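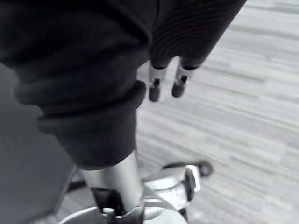

Forty-six hoodies and a rail: an afternoon with Ottar Lunde

I'd been told to bring something of my own that needed sorting out, so I turned up at the Clamum workroom with a carrier bag holding my oldest hoodie and a fair bit of guilt. Ottar Lunde had it out of the bag before I'd got my coat off.

"You've washed this with the cords loose," he said. I had. I always do! He wasn't cross about it, he just tied them in a bow, quite a big floppy one, and put the hoodie on the pile with the others.

Ottar takes in dark sweatshirts, hoodies and joggers, mends them and sells them on, mostly from a stall in Dendonville and a bit by post. He started in August with one rail and a borrowed iron. There were 46 hoodies waiting when I visited, which he called a quiet week.

I asked him why only dark things. "Black goes wrong in interesting ways," he said. "White just goes grey and you're stuck with it. With black you can see where somebody's leaned on a desk for three years, where the bag strap went. And people are fond of them, they don't want them binned."

He does most of his looking at the cuffs and hems. Ribbing is the first part to give up (his words), and he'll pull it sideways between two fingers and let go, and if it comes back slowly he unpicks the lot and puts on new. He buys his ribbing from Aebischer, in a charcoal that he says sits well next to faded black. "New black on old black looks like a bandage."

And then drawstrings, which I hadn't expected to spend half an hour on. Ottar has strong feelings about drawstrings. He likes a proper tip, something with a bit of weight so the cord hangs down instead of sticking out at you, and he can't stand the ones where the end has been melted into a hard little lump. "It scratches your chin. Who wants that?" He keeps spare tips in a Hellero biscuit tin, sorted into twists of paper, and he showed me how he threads a lost cord back through with a safety pin, bunching the fabric up over it and then easing it along. I had a go. The pin came open halfway round the hood and we had to start again, and he very kindly went off to make tea while I swore at it.

We talked about folding too, because I'm hopeless at it. He doesn't fold anything thick until the day it goes out. Everything hangs first, overnight if he can manage it, and the sleeves get turned back once at the cuff so he can see which ones he's checked. "If the cuff's rolled, I've been there. If it's down, I haven't." I asked what happens if a customer rolls their own cuffs before handing it in. Long pause. "That has happened," he said.

His prices are chalked up by the door. It's 500 for a hem and 690 for a hem with both cuffs, and the cords are thrown in if he likes you. He has done 1352 garments so far, all written down in a school exercise book with a note beside each one. I read a few while the kettle boiled. "Left pocket, gum." "Smells of bonfire, nice." "Zip fine, owner wrong."

Would he ever take on someone to help? He'd like to, he said, but the room only has the one good chair and he's not giving it up. What he wants first is a second rail and a better lamp, as sewing black thread into black cloth after four o'clock is miserable work.

My hoodie was ready ten days later. New ribbing at the bottom, both cords back in, and one cuff still turned up.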